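Crumbs in the bed: do you allow snacks in the bedroom or not?
Household and Tidying > Bedrooms
21 replies, 2834 views

mossgate
Moved into the new flat in Vedville in February and it's basically one room, so the bed is also the sofa. Snacks get eaten on it and the wrappers stay on it. I change the cover once a week and there are still crumbs by the second evening. Do I ban food or is there a way of living with it?

pipkin_two
Ban it. We did and I haven't shaken out a sheet at midnight since.

mossgate
Not really possible, there's no table yet. Bed as of teatime:

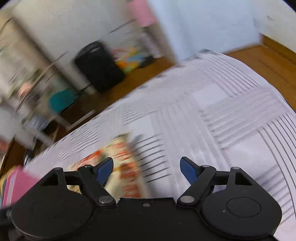

Snack packet on the white patterned cover

hollowlane
You need a throw. Keep the good cover underneath and put an old cotton throw on top in the daytime. Take it off by the corners, shake it out of the window, done. I have a Rinaldi one that has been through the wash more times than I can remember.

pipkin_two
A throw just moves the crumbs about. They go over the side and down by the mattress.

hollowlane
Not if it's big enough. Mine hangs down on both sides.

tarn_end
White is the worst colour for this if you eat crisps. Grease marks show straight away. Washing-up liquid on the spot before it goes in the machine, leave it ten minutes.

bexley_k
I disagree about white. At least you can see what needs cleaning. We had a dark brown one in Stovisdale and I dread to think what was on it.

mossgate
The pattern hides a bit, to be fair. What do people do about the wrappers? I put them down and forget them.

tarn_end
Small bin with a lid, within arm's reach of the pillow. If you have to get up you won't use it.

pipkin_two
Or eat in the kitchen.

bexley_k
They've said there's no table. A tray would do. Ours is a plain Cluvitano one with a raised edge and it catches most of it.

mossgate
Tray and a bin, then. Will look for a throw as well. Still not banning biscuits.

hollowlane
Get one bigger than you think you need. They shrink.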